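The robot arm at our shop: questions people keep asking me

I work the floor at the Tilton store, mostly drinks and snacks, and since the arm arrived I've become the person everyone asks about it. So I finally typed up my answers. They're mine, by the way, and if you want the official version you'll have to go to the office at Ornovberg.
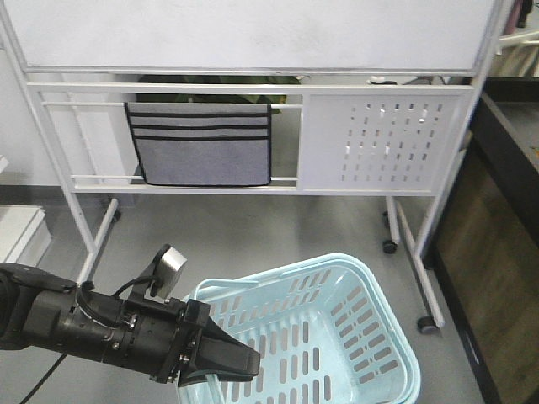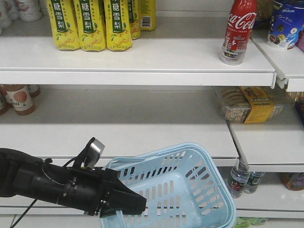 So what does it do all day?

Baskets, mainly! It takes hold of one by the rim and moves it to where an order is being put together. The project is called Drudel (don't ask me, I didn't name it). Picking the groceries is still us.

Did anybody lose their job?

No. I'd be writing a very different page if they had. We were 6 on the floor before and we're 6 now. What did change is the early shift, which used to be two people and is now one person plus the arm. I miss having company at that hour and I've told them so.

Do you have to know computers?

Nope. I did two afternoons of training with Yupin Somboon from Ekpo, and most of it was learning when to leave the thing alone. You start it, you stop it, you write down what went wrong. If it needs more than that, call Yupin.

Is it faster than a person?

Not faster than me, ha. On an ordinary morning I can sort out the baskets while it's still lining itself up for one. But I get bored and my back hurts, and it'll keep going through the dull part while I check dates on the juice.

What happens when it gets a grip wrong?

Press stop, wait until it's completely still, then take the basket away. Please don't tug on a basket while the gripper has it. I did that in my first week and got a talking-to.

Can I still carry baskets myself?

Of course, and I do when we're busy. Just keep them out of its area while it's running.

Did our pay change?

Not so far. We asked for something extra for whoever minds it on the early shift, and I'm told we'll hear in January. I'll add the answer when I get one.

Does it watch us?

I asked this too! There's a sensor on the arm, and what I was told is that it's for finding baskets and isn't used to check up on staff. I asked for that in writing and the letter is pinned up in the break room, go read it.

Do you like it?

Most days, yes. I like going home less sore. I don't like that the schedule got drawn up before anyone talked to the early people, and if your store is getting one, bring that up at the first meeting.

Last updated 3 January 2020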